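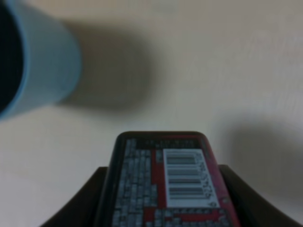
Drink stations in shared lunch rooms: cups and packets
Our association is preparing a self-serve drink station for the lunch room at the Surside community centre. The arrangement under consideration is a plain pale blue cup set out on a light-coloured surface, with single packets placed beside it. The packets have a dark border and a red, black and whitish face, and the product text is very small. Members have asked whether packets should be stored upright in a holder or laid flat in a drawer. The station will serve 400 visitors in September. Advice from other centres would be appreciated.
Posted by Surside Hall Office

Upright storage is recommended. At the Priltham centre we use a divided holder with 6 sections, one for each kind of drink. Please label each section in large print, as many patrons cannot read small lettering on a packet. Cups should be kept at least 2 hand widths from the kettle. The holder is emptied and wiped every 4 weeks, and any packets past their date are removed at that time.
Posted by Priltham Facilities

Drawer is fine. We have always used a drawer.
Posted by rieger_hall

Please also confirm whether your centre requires ingredient lists to be displayed. Ours does, and we keep one flattened packet of each kind in a binder next to the sink.
Posted by Teltport Seniors Kitchen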